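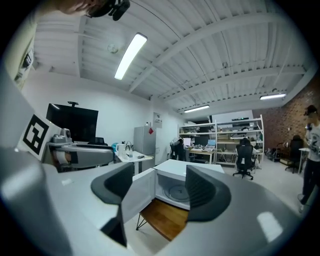 About Pirihi Cookery School

Pirihi is a small cookery school in Candosstead, up the hill from the old bus station. We teach everyday cooking to people who want to get better at it, and quite a few who have never cooked at all. Our oldest student started at eighty-one and now makes a better onion tart than any of us, which we are still getting used to.

We love food, but we love ordinary food most of all. Soup, rice, eggs, a decent stew, a bowl of noodles on a wet evening. If you can make those well you will eat happily for the rest of your life, and that's more or less the whole course!

How we started

Nghĩa Phí and Warrick Treloar met while working the same shifts in a hospital kitchen. Nghĩa made the staff suppers, and people kept asking her to write things down. She isn't much of a writer, so she began showing them how on her days off, four at a time, in Warrick's front room with a camping stove and a folding table. The stove was replaced fairly quickly. The folding table is still with us and holds up the spice shelf.

When the upholstery shop on Wuko Lane closed we took on the lease, scrubbed for most of May and put in six cooking benches. There were no curtains, the extractor fan sounded like a lorry, and the first class was full.

What we teach

Our main course is called First Pans. It runs for 22 evenings and starts with knives and chopping boards – how to hold one, how to stop the other sliding about. From there we go on to stock, pulses, roasting, simple bread and the sort of puddings that don't need a thermometer. You cook at every session and take your supper home, so do bring a box with a lid that fits.

Tâm Đoàn runs the Vietnamese home cooking classes. She grew up helping in her aunt's café and is wonderfully strict about herbs. Her broth class takes all day, and people come out of it smelling of star anise and looking delighted. Cleiton Miranda teaches beans, rice and slow-cooked meat, mostly the food he ate as a boy in Minas Gerais, and his cheese bread has a following of its own. (Yes, he will give you the recipe. No, it won't come out the same the first time.)

We also hold shorter classes for people moving into their first flat or bedsit, where the kitchen might be a kettle, one ring and a microwave. There is a lot of good eating to be had from very little kit, and Nhung Châu, who looks after these classes, has lived in enough tiny rooms to prove it. Her steamed eggs with spring onion are done before the toast is.

How a class feels

Noisy, mainly. There are twelve places, two to a bench, and you'll be sharing a sink with someone you met ten minutes ago. We don't mark anybody's work and we don't do competitions. If something burns we open the window, have a look at the pan and talk about what the heat was doing. Some of our best lessons have come out of a ruined caramel.

We eat together at the long table at the end of every Saturday-style day class, as we call the full-day ones, and friends are welcome to join for the meal if you let us know beforehand.

Where our food comes from

Vegetables come from the growers at the Candosstead market and from the Fastasar allotments, where we rent two plots and fight the pigeons for the kale. We buy whole chickens and use all of them. Flour comes in big sacks from a mill over in the next valley, and you're welcome to buy a bag from us at the price we pay.

The recipe library

Everything we've taught is kept in the ring binders by the door, 1430 recipes at the last tidy-up, many with notes in the margin from students. Please add your own. "Too salty, T." has saved a lot of people a lot of bother.

Coming to see us

The door is open most mornings and there is usually something in the oven. Course dates go up on the board outside and on the Classes page, and bursary places are offered on every course – just ask Nhung, in person or by email.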